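Teaching the arm to tidy up: our term project report
Analyn Manalastas and Jitendra Bisht, Flascombe robotics elective

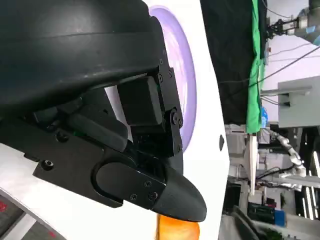
How many examples does it take before the arm learns anything useful?
We saw the first decent attempts after 67 examples, all of the same task, and it kept getting better up to 71, where we ran out of lab time.

I did most of the driving (Jitendra says I hogged it, fair enough!) and he labelled the runs. We threw out seven where I'd stopped halfway to think. Our supervisor, Begoñe Gallardo, told us to vary the starting spots more, so on Thursday we redid 30 with everything shuffled, and my favourite bit of the whole term was watching it cope with that. Next I'd like to try it under different coloured lights.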